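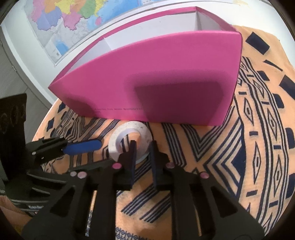

Last modified: Sunday, 9:14 pm

Plonis Film Club, minutes of the December meeting
Taken down by me, Touran Abbasi, so if your best joke got left out, take it up with me at the door.

We started at 7:10 in the back room of the Ellwood Library. The librarian wanted us out by nine and we made it out by nine, more or less. Apologies came from the two people with the flu and the one person with tickets to something better.

Last month's minutes
Read and approved, with one fix. I had written that the spring series was going to be "all westerns" when what we agreed was "mostly westerns." I've changed it on the page. Sorry!

Money
We have 939 dollars in the account, up from 920 last time. That nineteen-dollar jump is the raffle minus the popcorn oil, and I know it doesn't sound like much, but we've had months where the oil won. The hall deposit for the spring still has to come out of this. There was a short discussion of raising the suggested donation from three dollars to four and it got voted down pretty firmly. I was for it, for the record, and since I'm writing the record, there it is.

Spring series
OK, so this took most of the evening. The action stars idea from October came back up and it has a lot more support than it did then. The plan as it stands is six Saturday nights, one star a night, starting with someone's early cheap movie and following it with a big studio one so you can see what changed. I love this. My only worry, and I said so at the time, is that a double bill of fight movies runs past eleven and half of us have to get up in the morning.

We went back and forth on whether the early movie has to be good. The feeling in the room was no. A couple of people argued that the bad ones are more fun with a crowd, and somebody pointed out that our best turnout ever, 62 people, was for a kickboxing movie where you can see the same parked car in three different cities. That pretty much settled it.

Agreed: six nights, double bills, first feature starts at 6:30 instead of seven, ten minute break in between (a real ten minutes this time, please).

Still open: which six stars. Everybody gets to send me up to three names before the next meeting. Please don't send me eleven names like last year. If you send me eleven I'm going to take the top three and throw out the rest.

We also talked about doing one night on stunt performers instead of stars, with no big name on the poster at all. I thought this would get shot down but people really liked it. The concern is that it's hard to advertise. I'm going to write up a paragraph for the flyer and we'll see if it makes anyone want to leave the house.

The Rornen
The Rornen Theater is offering us the small screen for one night in the spring at a reduced rate. It seats 100, so we'd have room to spare, and the sound is about a million times better than what we have here. The catch is that they keep the concessions, so no raffle table and no popcorn of our own. Long discussion. Some people feel the popcorn is half the point of the club (I heard the word "betrayal" at one stage) and others would give up popcorn forever to hear the dialogue.

Vote: nine in favor of taking one night at the Rornen, four against. I'll call them this week and ask which dates they mean by "spring," and whether we can at least put our sign-up sheet in the lobby.

Projector
The bulb is going. You've all seen the green tint. Predero quoted us a replacement that would eat up roughly a quarter of what's in the account, and they'd need a couple of weeks to get it. We agreed to order it now so it's in before the first Saturday. Motion made, seconded, passed, no one opposed, and a small cheer.

While we were on the subject, the question of subtitles came up again. People in the last three rows can't read them when someone tall sits up front. We're going to try raising the screen by a foot or so and see if that fixes it. If it doesn't, tall people will be asked very nicely to sit on the left.

Newsletter
Going out the week after New Year's. I still need a write-up of the holiday screening and one review of anything you saw this year, good or bad, under three hundred words. The last review I got was four pages on a single car chase. I enjoyed it a lot and I couldn't print it.

Any other business
Somebody left a gray scarf under a chair in November and it's still in the cupboard.

A request to bring back the trivia round before the main feature. Everyone was for it, and then it got quiet when I asked who would write the questions. Tabled.

Next meeting is same room, same time, second Tuesday of the month. Bring your three names. We wrapped up at 8:55 and then stood in the parking lot arguing about sequels for another half hour, which I didn't take minutes of.

T.A.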